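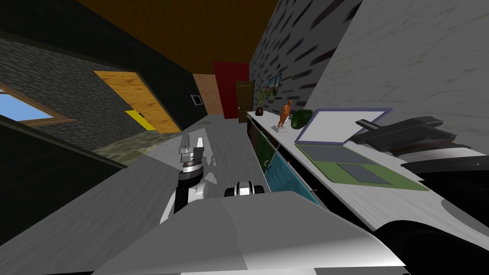 Simulated kitchen, robot's own view: left gripper open over the floor, right one by the laptop on the counter.

From: Birdie Kowalczyk
To: robot-buyers list
Subject: Re: Two arms or one? Budget round for next year

Hi Latrice, hi all,

Sorry for the slow answer, I wanted to get the numbers from Evell before I said anything daft in public. Quoting your message so the people who joined in November can follow along:

> Latrice Nakamura wrote:
>
> We have a slot in the equipment budget and I need to put a figure in
> by the end of the month. The group is split. Half of us want a
> two-armed machine like the one you've been running in simulation,
> the other half want a single arm on a bench and money left over for
> spares. Can you tell me (a) what you think you'll really spend,
> (b) whether the simulation work has changed your mind on anything,
> and (c) whether it's worth waiting for the Plotemberg people to
> bring out their new base?
>
> Also, does anyone have a feel for what goes in the line marked
> "other"? Ours has been blank for years and I'm told that looks bad.
>
> Latrice

Taking (b) first as it's the one I've got most to say about. Yes, it has, quite a lot! We've been using the simulated rooms at Celtcombe to try out layouts before we commit to any furniture, and the kitchen one in the picture is the one I keep going back to. It's got a long marble counter with a laptop on it, a potted plant down towards the far end, a little orange figurine, that sort of clutter. I like it for planning because the arms have to share the counter with ordinary stuff. On a bare bench I'd have happily signed off the short-reach arms and saved us a chunk of money. Having tried to plan jobs all the way down that counter, I've moved the longer ones from "nice to have" to "must have" and taken the money out of the vision line instead.

The other thing it changed was grippers. I'd budgeted for one pair of plain parallel ones and nothing else. Now I've got two pairs down, plus a set of soft fingertips, and I'd fight for those before I'd fight for a better camera. Do check whether the quote has the mounting plates in it - ours didn't, and the first version from Neves left out the cables as well.

On (a), I'm not going to put the full price on an open list (Evell asked me not to, fair enough) but I can give you the shape of it. Out of every 100 we spend, 41 is the arms and the body, 18 is support and training, and the rest is grippers, computers, the safety kit, delivery and getting the room ready. The room surprised me. We need a new power supply run in, the door is too narrow for the crate, and the floor has to be checked for load before anybody will let us bolt anything down. If you can get your buildings people to walk round with you before you send your figure in, do it.

I would push hard on the support line. Evell's first offer was one year and we got them up to 2 for not much more, mainly by asking what happens if an arm has to go back and who pays the carriage. Get that in writing. Ask about the loan unit too, they have one but it isn't on the price list.

As for (c), I wouldn't wait. Plotemberg's base does look lovely and I'd have one tomorrow, but I haven't seen a firm price or a delivery date, and your slot in the budget won't sit there politely until they've got one. If your half-and-half split won't settle, you could buy a single arm now with a mount that takes a second, and put the second in next year's round. It costs a bit more overall and you'll have the delivery charge twice, but it does get you started.

Under "other" we've got import paperwork, a lockable cupboard for the batteries, and insurance while it's in transit. Does anybody else put insurance somewhere different? Ours got moved between headings three times and I'd love to know what the rest of you do.

I can send you the spreadsheet with the prices stripped out, Latrice, just mail me off list. The tab called "room" is the one to look at, ignore the one called "old room".

Cheers,
Birdie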